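How to Read a Seismic Section for the First Time

So you've got your first seismic section open and it looks like a plate of gray noodles. Good news: you can get a lot out of it in one sitting, and it's a really fun skill to pick up! I'll use a line from the free Lulis practice set, loaded in Cliltik, but any viewer with a color bar and a zoom key will do.

Start with the axes
Across the top are the trace numbers. Down the side is two-way travel time, in milliseconds, and that is time and not depth (I mixed these up for my whole first January on the job). Check the vertical stretch before you look at a single dip. The Lulis line opens at 5 times exaggeration, so gentle slopes look like cliffs.

Find one strong reflector
Zoom out until the whole line fits. Pick the brightest, most continuous band you can see. On this line it's the top of the Mazurek limestone, and it jumps right out. Click along it every 10 traces, staying on the peak the whole way. If you slide onto the trough by accident, undo and go back to the last pick you trust.

Look for breaks
Now follow your pick across the line and watch for spots where it stops and starts again higher or lower. Check the bands above and below. If they all shift in the same place, draw a fault through the gaps with the Fault tool. If only one band is broken, leave it alone for now and come back with a different gain setting.

Spot the folds
This is my favorite part! Layers that arch upward can trap oil and gas, so sketch the crest of every arch you find, even the tiny ones. A piece of fabric is great for getting a feel for it. Lay it flat, push from both ends and watch the ridges come up.

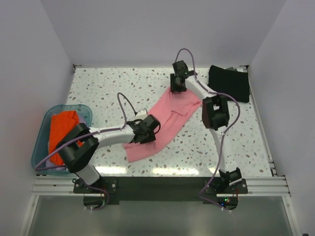
Pink cloth with a long crease running down its length.

Tie it to a well
Load the Esent-12 well log and drop it on the line. The limestone top in the well should land on your pick. If it's off by more than 5 milliseconds, shift the log, not your picks, and save the shift with the project.

Then open the next line over and do it all again. The second one goes much faster.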